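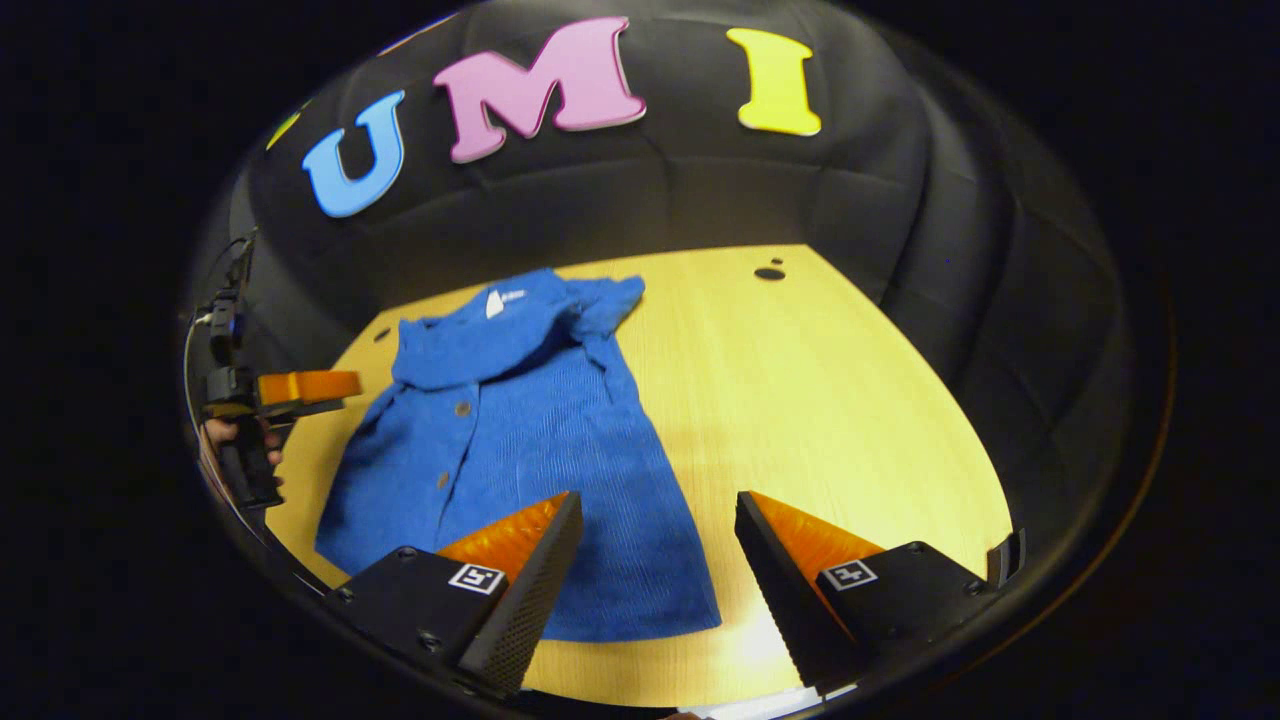

Figure 4.1. The shirt, face up on the table, with one hand-held gripper reaching in from the near side and another at the far left.

Chapter 4
Two Hands and a Shirt

January 2020
By Conceição Vieira

By now you have built one gripper, and it has picked up a block. You were probably pleased with yourself. Enjoy the feeling, as this chapter is about laundry.

A block is a forgiving partner. It has the same shape when you reach for it as it had when you planned the reach. A shirt has a new shape every time you breathe near it. The collar in Figure 4.1 has folded over on itself, one shoulder has pushed up into a lump, and we haven't asked for anything difficult yet.

The build in this chapter is a second gripper to match your first, plus a table to use them over. Ours went together in the shared workshop behind Bremik, on a bench that Yeison Sánchez swore was level. You will need the finger housings from Chapter 3, two more soft pads, and the printed square markers, one for each finger. Put the markers on flat. Đạt Mạch put his on slightly crooked and spent an evening blaming the software, which for once was innocent.

Any button-up shirt will do, although a plain one in a strong color is easier to tell apart from pale wood. Buttons are useful landmarks. They are also the first thing a finger pad will snag on, so don't choose a shirt you plan to wear to a wedding.

Before you cut or print anything, read Section 4.2 on wide-angle lenses. The straight edges of your table will come out bowed, and a first-time builder's instinct is to go and fix the table. Duyên Đào did get as far as fetching a plane.

We recorded 127 tries at folding one shirt while writing this chapter. In 11 of them the result was something you could put in a drawer with a clear conscience. The exercises ask you for 100 tries of your own - spread them over several evenings, and keep the bad ones. Section 4.5 is built almost entirely out of bad ones.

Work through the sections in order:

4.1 Building the second gripper
4.2 What a wide lens does to a table
4.3 Markers, and where to stick them
4.4 Moving two hands without a collision
4.5 Reading your failures

Keep the shirt unironed. It won't stay that way for long in any case.

Questions about the build: write to the Stukell workshop desk | © 2020 Stukell Press | Back to top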